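Week 9: Good Practice at the Tabletop Bench
Course notes, Introduction to Robot Handling
Instructor: Giorgia Costa. Lab lead: Mohit Rajput.

Before we get going, a quick word on where we left off. Last week we talked about the big rules, the ones that concern fences, emergency stops and who is allowed to stand where, and I promised that this week would be friendlier. It is! We're going to talk about the small habits that keep a day of tabletop work from turning into a mess, and we'll use the card-handling bench as our running case, which many of you will be working at for your April projects anyway.

The first habit is writing down the starting layout. I know it feels fussy when you are only moving a few things around on a mat, but a run you can't set up again is a run you can't compare with anything. Note which cards are face up and which are face down, where the chips and the buttons go, and which seat number on the mat is facing the arm. Mohit keeps a blank layout sheet in the Odus binder by the door, and you're welcome to copy it or make your own, as long as somebody else in the class could read yours and put the table back together.

The second habit has to do with force, and I'm going to go on about it a little. Playing cards are wonderful teaching objects because they are so honest about what you are doing to them. Squeeze a wooden block too hard and it just sits there. A card bows.

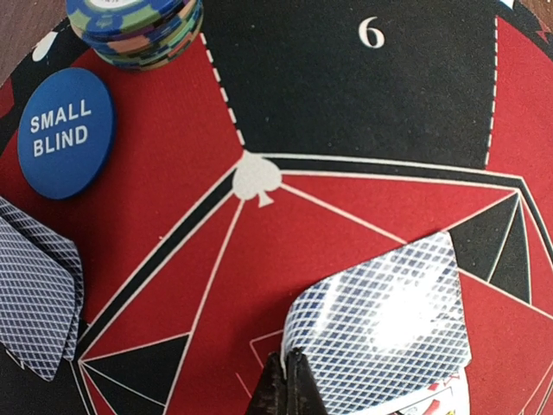

So our house rule is that you set the grip force low and work upward in small steps, and you write down every step, including the ones where the card slipped away from you (those are useful numbers, please don't throw them out). If a card curves in the grip, log it as a bend even if the move goes on to finish properly. A finished move and a clean move get separate columns on the sheet. When a card has taken a crease that stays, retire it and put in a fresh one from the same deck, and note the swap. Old creased cards are easier to pick up than flat ones, and I have seen a lovely success rate melt away once a new deck was opened.

Third, look at the fingers before each session. Run a cloth over them, look for scuffs and worn spots, and write what you find in the Keane log. A bit of wear is perfectly fine to work with. What matters is that we know it was there on the day, so that we aren't scratching our heads over it two weeks later. The same goes for lint on the mat and for glare on glossy card backs, both of which can bother a vision system more than they bother you and me.

Now, numbers. The Kodside set from last year's class holds 1,378 logged attempts. Of these, 399 were marked as bends and 298 had no starting layout recorded, and we had to leave all 298 out of the comparison. That was a sad afternoon for everyone who had run them.

For next time: read the Ireck bench rules through to the end, appendix included, and bring one filled-in layout sheet. Mohit will be in the lab before class if you'd like him to look yours over first.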